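Drevness Opens Records Program to Help Households Put Family Papers in Order

Drevness, the regional records and archives service, today announced the opening of Trakolar, a free program that helps residents sort, label and store the papers most families keep at home. Enrollment begins in September, with 131 places available in the first term.

The program covers birth and marriage records, property deeds, school certificates, insurance policies, letters and photographs. Participants will attend five evening sessions, each beginning at 6:30 p.m., and will leave with a written index of their own papers and a plan for keeping it current.

"Families come to our reading room looking for a single page that was in a drawer at home the whole time," said Guoqing Yin, director of Drevness. "We have spent many years caring for public records. Trakolar brings the same methods to the kitchen table." 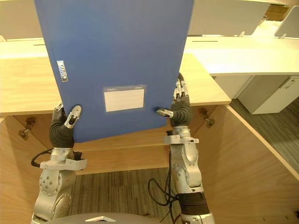
Course materials were prepared by Ysaline Bouvier, head of conservation, and tested last winter with 30 households in the Seol district. Those households asked for more time on inherited papers, particularly documents in a language the present owner does not read. A full session has been set aside for this subject, led by Yi-an Ha, senior archivist for family collections.

Drevness advises residents to begin before the first session by taking three steps: remove rubber bands and metal paper clips, keep original documents away from attics and basements, and write the names of relatives on a separate sheet – never on the back of a photograph.

Funding for the first term has been provided by Ovow, a maker of archival paper and storage goods. Ovow will also supply 100 starter kits, to be given to households in order of enrollment. Each kit holds acid-free envelopes, soft pencils and a printed index form. The remaining participants may obtain the form at any Drevness service desk.

"Good storage is a modest expense compared with the cost of replacing a lost deed," said Bok-nam Seok, community grants manager at Ovow. "We are pleased to support work that residents can carry on by themselves once the sessions end."
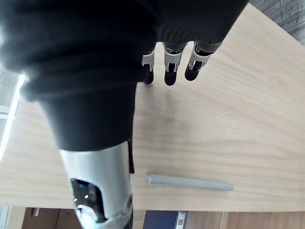 A black fabric sleeve and jointed fingers with black tips.

Sessions will be held at the Drevness main building and at the Seol branch. Both sites have step-free entry, and large-print materials can be requested at enrollment. Participants should bring copies of sensitive papers and leave the originals at home – staff will not accept documents for overnight keeping.

A second term is planned for spring, subject to demand. Residents who do not receive a place in the first term will be offered early enrollment.

About Drevness
Drevness preserves civic and family records and operates public reading rooms, a conservation workshop and a lending library of local history.

Press contact
Seo-ah Wang, Office of Public Information, Drevness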